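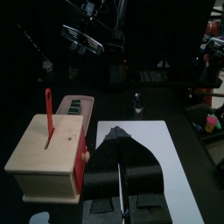 I have a drawer in my kitchen with 40 takeout menus in it, and I will defend that drawer until I die. My sister thinks I have a problem. My sister also once waited out a storm at a diner in Clastgate with a dead phone and no idea what they served, so I don't take advice from her on this.

What I want to talk about is the paper menu, and why restaurants should quit taking it away from us. You know the drill by now. You sit down, you're hungry, somebody waves at a little square sticker on the table, and suddenly four people who came out to see each other are all looking at their laps. One of them can't get a signal. Another one has a text from work and is gone for ten minutes!

Last November I went to Plemier, the new place by the river that everyone kept telling me to try. Nice room, good bread. The menu lived on my phone, in type so small I had to pinch and drag my way across the appetizers. I ordered the trout mostly so I could stop scrolling.

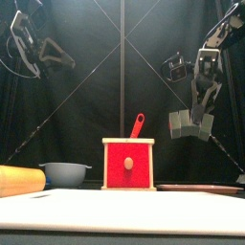 Issue 721

My friend Daiane Brito waited tables for years and she's on the other side of this one. Menus get sticky, she says, and they walk off, and every time the price of shrimp moves you're printing 500 more. Fine. I believe her. I still think that's part of the cost of running a restaurant, same as forks.

And a paper menu tells you things. Ban, the noodle shop I've been going to since college, has one sheet, front and back, with the old prices inked over by hand. You can see which soup they're proud of (it's in the middle, with a box around it). You can point at something and say "what's that like?" and the person next to you leans in. I've ordered half my favorite dishes that way – leaning over somebody else's menu and changing my mind at the last second. 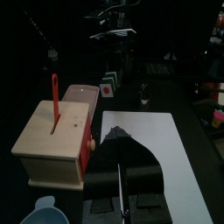 CLASTGATE, November

I'm not asking for leather covers and a tassel. Hevetti, the pizza counter downtown, prints theirs on plain copy paper and keeps a stack by the register. Take one, leave one, spill on one, who cares. Almost every table has one on it when I walk in, usually with some kid's drawing on the back.

So keep the sticker if you like it. Put it on the wall by the restroom. Just hand me 2 pages and a glass of water when I sit down, and let me take my time with the pie list.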